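Grollari Upright Desk Organizer, Black: A Tall Order for Small Clutter

I bought this organizer because my desk had become a place where pens went to be forgotten. The old system was a coffee mug, and the mug had been full since February. Tipping it out produced a quantity of dead markers and one key that fits nothing in the house.

The Grollari is a tall, narrow thing in black perforated metal. I paid 1,575 loyalty points for it at Sornero, plus shipping, a sum that sounds either trivial or ruinous depending on how you feel about loyalty points. It came in a box big enough for a toaster, with enough paper stuffing to start a second clutter problem next to the first.

There's no assembly. The instruction leaflet runs to four languages anyway and tells you in all of them to place the product on a flat surface. I followed it to the letter.

As for looks, it's handsome in an office-supply sort of way. The front has two columns of long slots running up it, with a finer pattern of dots along the top rim, so it's a bit dressier than the plain mesh cups you find in the supply closet at work. The slots do let you see through to whatever is behind, and on my desk that's mostly receipts.

I keep mine near a black mesh basket with a handle that I've had for years, and the two get along fine. They aren't a set and they don't pretend to be. The basket takes the big, shapeless stuff (chargers, tape, the stapler), and the organizer takes anything long and thin. If you already own mesh, you won't have to start over.
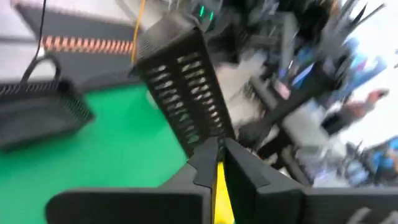 Rūta Vītola wrote in after I posted the short version of this review: I've had the same one since last fall and I agree about the height, but you didn't mention dust. Those slots collect it. I go over mine with a dry paintbrush every couple of weeks, and if I skip a month it looks like something out of an attic. Also, don't put short pencils in it unless you like fishing.

Fair on both counts. I hadn't owned it long enough to grow any dust worth reporting, but I have already lost a golf pencil and two erasers to the bottom. A folded paper napkin dropped inside raises the floor a little. It isn't elegant, and through the slots you can tell it's a napkin.

Stability is the other thing to know about. Anything this tall and this narrow is going to have opinions about being bumped. Loaded with pens it stands well enough. Put a heavy pair of scissors in with the handles leaning out to one side and it starts to look thoughtful. Mine has gone over twice, both times with an elbow involved, and both times it picked up no dents I could find. The pens scattered with real commitment. I've since moved it farther back and put the scissors in the basket.

I also looked at the Barbieri, which is lower and wider and gets a lot of love in the comments over at Brorisgate. It has 117 reviews there, a good number of them from people who wanted something taller. The Grollari has a smaller crowd, many of whom wanted something shorter. Make of that what you will — I went with the one that takes up less desk.

Good: small footprint, sturdy metal, holds a 12-inch ruler without complaint.

Less good: eats short items, tips if you load it badly, needs dusting.

4 out of 5. The mug is back in the kitchen, where it has a faint smell of ink.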